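Início | Galeria | Visitas | Contato

13 de dezembro de 2020

Fui à demonstração da Wasumex no galpão de Vordale e voltei com o celular cheio e a cabeça mais cheia ainda! Eu esperava aquele braço enorme atrás de uma grade, mas o pessoal trabalha com garras de mão, dessas que a gente segura e leva até as coisas. Queria ter ido já em novembro, só que as vagas acabaram em 2 dias (dormi no ponto, confesso). Desta vez éramos em torno de 200 visitantes ao longo do dia, divididos em turmas pequenas, e a minha ficou um bom tempo na área das mesas, fazendo pergunta atrás de pergunta.

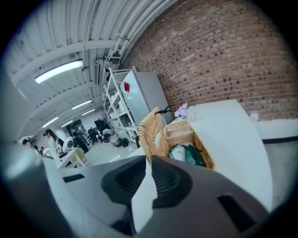 Denise Hinojosa

A garra com os dois dedos de borracha preta, bem de frente para a cesta de vime. Dentro da cesta tem uma sacola plástica verde, e eu fiquei namorando essa sacola: plástico mole amassa, escorrega, muda de forma, e era justamente disso que a turma mais queria saber. Adorei também a parede de tijolinho e a geladeira com o ímã vermelho, dá uma cara de casa ao lugar, né?

Perguntei quantas vezes eles já tinham repetido a tarefa da cesta e a resposta foi 909. Novecentas e nove! Eu teria desistido na décima. Depois ainda teve café e uma conversa comprida sobre o projeto Greltgate, que é o nome que deram a essa parte do trabalho com objetos de casa, e saí de lá querendo uma garra dessas só para pegar o que cai atrás do fogão.

A próxima visita ainda não tem data. Quando abrirem a lista eu aviso por aqui, e desta vez me inscrevo na primeira hora.

Voltar à galeria | Próxima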